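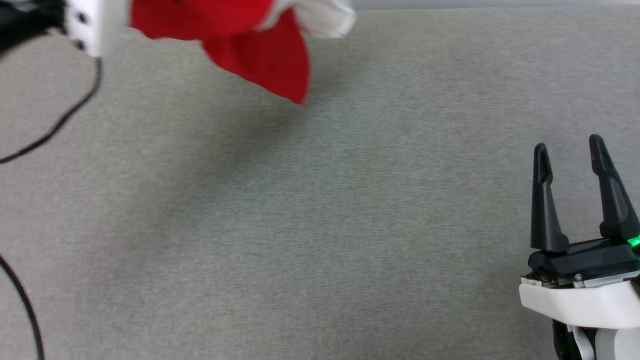

Chapter 3
Fibers and Fabrics

Pull one thread from the hem of an old shirt and untwist it. Inside are dozens of hair-thin fibers, and every one of them has a story to tell about how the shirt feels, stretches, and dries! In this chapter you'll meet cotton, wool, flax, and silk, then learn how spinners turn them into yarn – a trick people worked out long before they had wheels.
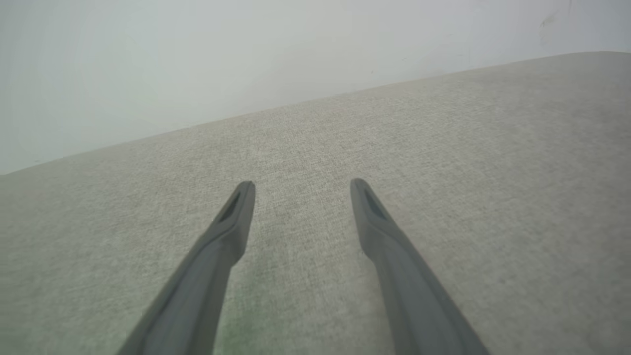 Figure 3.1 Fabric between two open gripper fingers.

Keep a hand lens nearby as you read. You'll need it for the 15 swatches in Section 3.2, starting with plain weave.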